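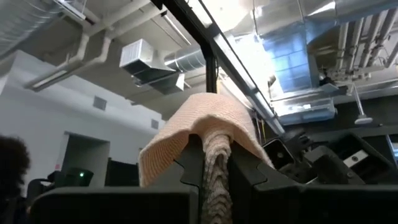
Textile Handling Operator (knits and light garments)
Brelau site, Haverford
Fixed term, 11 months, full time

Stadum is recruiting one operator for its garment handling bench at Brelau. The position covers the preparation, folding, hanging and recording of knitted cloth and small finished garments. The bench is on the ground floor, in a high-ceilinged industrial hall with exposed ductwork and fluorescent lighting.

Duties

– Draw cloth from stores against the daily sheet and check each piece for snags, pulled loops and seam distortion.
– Lay out, fold and drape pieces to the written handling procedure. Fine knits in pale colours are handled with clean hands or cotton gloves only.
– Record fibre content, mass per square metre, stretch direction and condition for every piece before and after handling.
– Return pieces to the correct bin, or tag them for laundering or withdrawal.
– Keep the bench clear of lint. Lint is collected at the end of each shift and not blown off with compressed air.

The current inventory is 1,317 pieces, mostly weft knits. Labels are being changed over to the new bin codes, and the operator will complete this work under Wanda Sorensen, who manages stores.

Essential

– Experience with cloth in a cutting room, commercial laundry, alterations business or textile laboratory.
– Ability to tell knit from woven by eye and to identify common knit structures with a pick glass.
– Normal colour vision (a short test is given on site).
– Accurate written records in English.
– Ability to stand for most of a shift and to lift cartons of up to 16 kg.

Desirable

– A Certificate III in a textile or clothing discipline.
– Familiarity with spreadsheet stock registers.
– Forklift licence (not used daily).

Conditions

Hours are 7.30 am to 3.30 pm with a 30 minute unpaid lunch. Enclosed shoes are mandatory. Rings, bracelets and watches are removed at the bench, and long hair is tied back. On-site parking is free, and the Brivstead bus stops at the gate. The hall is heated but not air conditioned.

How to apply

Send a résumé and a cover letter of no more than one page to Shoshana Kowalczyk, Recruitment, Stadum, marked "Textile Handling Operator". Shortlisted applicants will attend a two-hour practical at the bench with Bayu Yeoh. Travel to the practical is reimbursed at the standard rate on production of receipts.

Applications close at 5 pm on the last working day of November.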